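The furniture buyer for Notton's Sestbridge office has replaced 39 desks and 103 chairs in two years, and she keeps the records for all of them. We spoke in August, before the latest order had been approved.

Her first subject was table size. "People order by the number of seats," she said. "I order by the work. If two people handle equipment across the same surface, they need depth." The office now uses the Dillska, a large table she chose after a trial on one floor. The older Mösli tables are still in the meeting rooms, where they hold laptops and cups.

She is less patient on the question of color. White tops were disputed at first on the grounds that they show marks. "They do show marks. Then somebody wipes them. On a dark top the marks stay until the end of the month." Small black screws are also easier to find on white, a point the workshop staff raised before she did.

Seating took longer to settle. The previous chairs had padded backs, and the fabric wore through at the top edge, where people grab a chair to move it. She priced new covers and dropped the idea. 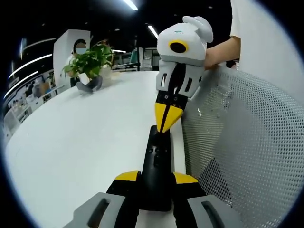

Mesh was the choice for the shared work tables, and she defends it on maintenance. "A pad holds dust and you can't see it. Mesh you can vacuum in a minute." The backs are curved, and she checks the upper rim first when a chair comes in for service. The gray mesh chair beside the white table, with its fine perforated pattern, is the type she means. She would not order it with a headrest, which gets in the way when someone reaches across to a colleague's side.

The repair budget is 2,000 a year and covers casters, gas lifts and armrest pads. Casters take most of it. She has 19 chairs waiting for new ones and expects to fit them herself, starting with the ground floor.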